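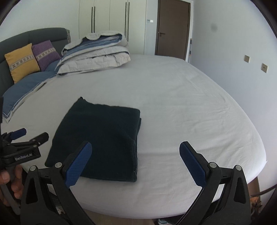 2月
文・Bomura 取扱説明書係

第3章 マットレスの設置と、はじめてのベッドメイク

前の章までで、ベッドフレーム「Radonjić」の組み立てはひととおり終わっているはずです。おつかれさまでした。脚の高さをそろえるところで少し手間取った方もいらっしゃるかもしれませんが、あそこさえ越えてしまえば力のいる作業はあとひとつ、マットレスを載せるところだけです。この章では、マットレス「Loninura」を開梱してフレームに載せ、敷きパッドとボックスシーツをかけ、掛けふとんを整えるところまでをご案内します。お急ぎの方は番号のついた手順だけ追っていただいてもかまいませんが、「注意」と書いてある箇所だけは、どうか飛ばさずに目を通してください。

3-1 始める前に

作業は、できれば午前中に始めることをおすすめします。Loninuraは巻いて圧縮した状態でお届けしていますので、袋を開けてから本来の厚みに戻るまでに時間がかかります。夕方に開けてしまうと、その晩は端のあたりがまだ少し頼りないまま寝ることになります(寝てはいけないわけではないのですが、せっかくの初日ですから、気持ちよく使っていただきたいのです)。

部屋の準備として、次のことをお願いします。

・フレームの周囲に、人が横向きで通れるくらいの隙間をあけておく。
・窓を開けるか、換気扇を回しておく。
・床に落ちているねじ、段ボールの留め具、結束バンドなどを拾っておく。
・ペットと小さなお子さまには、しばらく別の部屋で過ごしてもらう。

用意するものは、刃先の丸いはさみ、乾いた布、それからメジャーです。カッターナイフは使わないでください。マットレスの側生地は袋のすぐ内側にあり、刃が深く入ると生地まで切れてしまいます。切り傷のついた側生地は保証の対象になりません。毎年何件もお問い合わせをいただき、そのたびにこちらも心苦しい思いをしておりますので、面倒でもはさみを探してきてくださいますようお願いします。

注意:マットレスは必ず2人で運んでください。筒状に巻かれているときは一人でも転がせそうに見えますが、途中で倒れると足の甲を痛めます。階段のあるお宅では、下側を持つ方が後ろ向きにならないよう、持ち方を決めてから動き始めてください。

3-2 寸法を確かめる

Loninuraの幅は141センチです。一般にダブルと呼ばれている大きさにごく近いのですが、ほんの少しだけ広く作ってあります。これは側生地の縁を丸く仕上げているためで、お手持ちのダブル用ボックスシーツもたいていはそのままお使いいただけます。ただし、伸びのない生地で、しかもまちの浅いものは、角をかけたときに引っぱられて、夜中に外れてくることがあります。

お手持ちのシーツを使う予定の方は、袋を開ける前にシーツの表示を見ておいてください。幅のほかに「まち」または「対応する厚み」という欄があるはずです。表示が洗濯で薄れて読めないときは、シーツを裏返して角の縫い目の長さをメジャーで測ります。その長さがマットレスの厚みより長ければ、まず心配ありません。

新しくお求めになる場合は、同じ寸法で作られているKavidiaのボックスシーツが合わせやすいでしょう。もちろん、ほかのお店のものでもかまいません。肌に触れるものですから、寸法さえ合っていれば、あとはお好きな手ざわりを選んでいただくのがいちばんだと思います。

3-3 マットレスを開梱して載せる

1. 筒状のマットレスを、外箱ごとフレームの足元側まで運びます。

2. 外箱を開け、筒を抜き取ります。箱を下に引くのではなく、箱を寝かせてから筒を押し出すと楽です。

3. 外袋をはさみで切ります。この時点では、まだ内側の圧縮袋は切らないでください。

4. 圧縮袋に入ったまま、筒をフレームの上に載せます。巻き終わりの端が下になり、足元から枕元に向かって広がる向きに置いてください。

5. そのまま転がして、平らに広げます。矢印の印刷されたラベルが枕元を向いていれば正しい向きです。逆になっていても、あわてなくて大丈夫です。袋を切る前なら、くるりと回すだけで直せます。

6. 圧縮袋の縁にはさみを入れ、少しだけ切ります。空気の入る音がしたら手を止め、音が落ち着いてから続きを切ってください。

7. 袋を足元側へ引き抜きます。途中で引っかかったら、マットレスの片側を軽く持ち上げてもらいましょう。

8. フレームの縁とマットレスの縁が、左右で同じくらいの余りになるように位置を整えます。

注意:圧縮袋は、切ったらすぐに小さくたたんで処分してください。大きく薄い袋は、お子さまがかぶると窒息のおそれがあります。

袋から出した直後は、独特のにおいを感じることがあります。素材を圧縮していたあいだにこもったもので、風を通すうちに弱まっていきます。においが気になるあいだは、シーツをかけずに窓を開けておいてください。香りのスプレーなどを吹きつけるのは、しみの原因になりますのでお控えください。

平らに広げてから3時間は、上に何も載せずに置いておきます。座るのも少し我慢していただけると助かります。角のひとつだけがなかなか起き上がらない、というご相談をよくいただきますが、これは筒の中心に巻き込まれていた側の角で、故障ではありません。翌日になってもまだ低いようでしたら、手のひらで縁を外側に向かって軽くたたくようにして、空気を入れてあげてください。

メモ:冬のあいだは戻りが遅くなります。寒いお部屋では暖房を入れ、ふだん過ごすくらいの室温にしてからお待ちください。ただし、電気毛布や布団乾燥機で直接あたためるのはおやめください。素材の一部だけが先にやわらかくなり、表面に段差ができることがあります。

3-4 敷きパッドをかける

マットレスが十分に戻ったら、いよいよ寝具をかけていきます。順番は、マットレス、敷きパッド、ボックスシーツです。パッドをシーツの上に使う方もいらっしゃいますし、夏場などはそのほうが洗いやすくて便利なのですが、この説明書では下に敷く方法で書いておきます。

1. 敷きパッドを広げ、洗濯表示のついている角を足元の右に合わせます。

2. 四隅のゴムバンドを、対角線の順にかけます。隣どうしの角から続けてかけると、最後の角が届きにくくなります。

3. パッドの中央に手を置き、外側に向かってなでるように空気を抜きます。

4. バンドがねじれていないか、マットレスの下に指を入れて確かめます。

敷きパッドやトッパーなど、マットレスの上に重ねるものは、シーツを含めて最大4枚までとしてください。それ以上重ねると、縁に腰かけたときに滑りやすくなりますし、湿気も抜けにくくなります。寝心地がかたいと感じて重ねたくなったときは、まずパッドを一枚だけ足して、しばらく様子を見てください。新しいマットレスは使い始めがいちばんかたく、体の重みになじんでくると印象がずいぶん変わるものです。

3-5 ボックスシーツをかける

ボックスシーツが苦手だという方は、たくさんいらっしゃいます。最後の角をかけたとたんに最初の角がぱちんと外れる、あのがっかりする感じは、わたしどもも家で何度も味わっております。腕の力よりも、かける順番と手の入れ方で楽になりますので、どうぞ気楽に試してみてください。

1. シーツを広げる前に、縦と横を見分けます。Kavidiaのシーツでは、短い辺の内側に色の違う糸で縫った印があります。印のないシーツでは、角をひとつつまんで両側の辺を見比べてください。

2. シーツの表を上にして、マットレスの上にふわりと広げます。このとき中央の位置を合わせておくと、あとがとても楽です。

3. 枕元の左の角に、シーツの角をかぶせます。手のひらを上に向けてマットレスの下に差し入れ、ゴムの部分を奥まで送り込みます。

4. 次は、対角にあたる足元の右の角です。マットレスの角を片手で少し持ち上げ、もう片方の手でシーツを下まで引きおろします。

5. 続けて枕元の右の角、足元の左の角の順にかけます。

6. 四つの角がかかったら、長い辺の中ほどを下に折り込みます。左右で引き加減をそろえてください。

7. 表面を手のひらでならします。真ん中から外側へ向かって動かし、しわを縁のほうに追い出してから、余った分を下に入れ直します。

注意:マットレスの角を持ち上げるときは、膝を曲げて腰を落とし、中腰のまま引っぱらないようにしてください。フレームとマットレスのあいだに指をはさまないよう、おろすときはゆっくりと。

一人で作業される方は、最初の角をかけたあと、その上に枕を載せて重しにすると外れにくくなります。壁にぴったりつけてベッドを置いている場合は、壁側の角から先にかけてください。手が届かないときは、無理に身を乗り出さず、フレームごと少し手前に出しましょう。Radonjićの脚には床を傷つけにくいフェルトがついていますが、畳の上では引きずらずに、2人で持ち上げて動かしてください。

メモ:シーツの表面が波打って見えるときは、たいていパッドのほうがずれています。シーツを引っぱり直す前に、角をひとつ外して中を確かめてみてください。

3-6 掛けふとんと枕を整える

掛けふとんにカバーをかけるときは、裏返したカバーをベッドの上に広げ、その上にふとんを重ねてから、内側のひもを結んでいく方法が確実です。

1. カバーを裏返しにして、ファスナーのある側を足元に向けて広げます。

2. ふとんをその上に重ね、角を合わせます。

3. ループとひもを結びます。ほどけにくく、でも洗濯のときにはすぐほどける蝶結びがよいでしょう。

4. ファスナーの口から手を入れ、枕元側の角をふとんごとつかんで、カバーを表に返します。

5. 残りの部分を足元まで引きおろし、ファスナーを閉めます。

6. 足元の両角を持ち、軽く振って中身の偏りを直します。

枕カバーは、口の折り返しが内側になるように入れます。枕を二つ折りにしてから差し込むと角まで入りやすいのですが、そばがらや小さなパイプの入った枕は折らずに、カバーのほうをたぐり寄せてかけてください。

ベッドカバーや足元用の掛け布をお使いになる場合、日中だけ載せておき、おやすみの前に外すのがおすすめです。濃い色の布を淡い色のシーツに載せるときは、少しだけ気をつけていただきたいことがあります。新しい濃色の布には余分な染料が残っていることがあり、湿ったまま重ねると、シーツに色が移るおそれがあるのです。はじめは単独で水洗いし、しっかり乾かしてからお使いください。たたんで置いておくだけの場合も同じです。

3-7 洗濯と日々のお手入れ

シーツは、ゴムの部分を傷めないように裏返し、ネットに入れて洗ってください。ほかの洗濯物と一緒に洗うと、靴下や肌着が角の袋に入り込んで、そこだけ乾かないことがあります。干す前に角を振って、何か隠れていないか見ておくと安心です。

乾燥機をお使いになる場合は低い温度で、半乾きのところで一度取り出して広げ直すと、ゴムのよじれがとれます。取り替え用のシーツは、次の手順でたたむときれいに収まります。

1. 裏返した状態で、隣り合う角に左右の手を入れます。

2. 片方の角をもう片方の角にかぶせます。

3. 残りの角も同じように重ね、四つの角をひとつにまとめます。

4. 平らなところに置き、ゴムの縁を内側に折って長方形に整えます。

5. しまう場所の幅に合わせて、縦横にたたみます。

たたむ作業は、整え終わったベッドの上でするのがいちばんです。床や膝の上でたたむより広く使えますし、腰も楽ですから。

マットレス本体は洗えません。飲みものをこぼしたときは、乾いた布を押し当てて水分を吸わせ、そのあと固くしぼった布でたたくように拭きます。こすると、しみが輪の形に広がります。ドライヤーの温風は使わず、シーツを外したまま風を通してください。

マットレスの頭と足の向きは、季節の変わり目ごとに入れ替えましょう。Loninuraは片面仕様ですので、裏返す必要はありません。入れ替えた時期を忘れてしまいそうな方は、枕元の側面についている布タグに、消える鉛筆で月を書いておいてください。「2月」とだけ書いてあれば十分です。

梅雨どきや結露の多い時期には、朝起きてすぐに掛けふとんを足元まで折り返し、朝食のあいだだけでも、そのままにしておいてください。すぐに整えたくなるお気持ちはよくわかるのですが、寝ているあいだの湿気がこもったままになってしまいます。除湿シートを併用される場合は、マットレスとフレームのあいだに敷き、センサーの色が変わったら陰干しをお願いします。

3-8 うまくいかないとき

シーツの角が何度も外れる
まちの長さが足りないか、ゴムが伸びています。市販のシーツ留めで補うこともできますが、金具がマットレスの側生地に当たらない形のものをお選びください。

縁に腰かけると沈みすぎる
開梱からまだ日が浅いようでしたら、もう少し様子を見てください。それでも変わらない場合は、フレームのすのこがすべて溝に入っているか、第2章の図と見比べて確かめます。

寝返りのときに音がする
音の出どころは多くの場合、マットレスではなくフレームの継ぎ目です。マットレスを一度おろし、ねじを締め直してください。締めすぎると木口が割れることがありますので、付属の六角レンチが自然に止まるところまでで結構です。

マットレスがフレームの上でずれる
フレームに付属の滑り止めシートが、箱の底に残っていないか見てください。薄い袋に入っているため、緩衝材と一緒に捨ててしまう方が少なくありません。見当たらないときは、保証書に記載のBomuraお客さま窓口までご連絡をいただければ、同じものをお送りします。

お問い合わせの際は、枕元の側面のタグにある製造番号をお手元にご用意ください。タグはシーツをかけると隠れてしまう位置にありますので、はじめてのベッドメイクの前に、番号を保証書の余白へ書き写しておくことをおすすめします。

引き出し収納の取り付けについては、次の第4章をご覧ください。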